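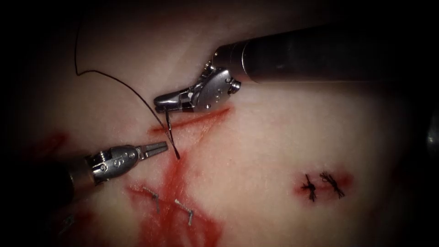 Evening, kettle on for the second time. Sutures again. My practice pad was meant to last the whole term, according to the woman on the Padico order line, and it already looks like a cushion the cat's been at. I put in 16 stitches before lunch and took 3 of them out straight away, on the grounds that they embarrassed me.

The trouble is the curve. You have to let the needle go round the way it wants to go, and I keep shoving it forward as if I were darning a sock. Grandma could have closed a wound in half the time and turned the heel as well.

Then there's the thread. Leave too much and it wanders off and knots itself around something you like. Leave too little and you get to the last throw with nothing to hold – I managed both on the same stitch, a first even for me.

Rode the bus home from Votstead with my fingers still going in my lap. The man opposite changed seats at Ilness.

Stitch tally in the back of this book stands at 263. The handout says spacing should be even, and mine is, if you squint and favour the left end. New pad tomorrow. Also milk, and something for tea that doesn't need sewing up.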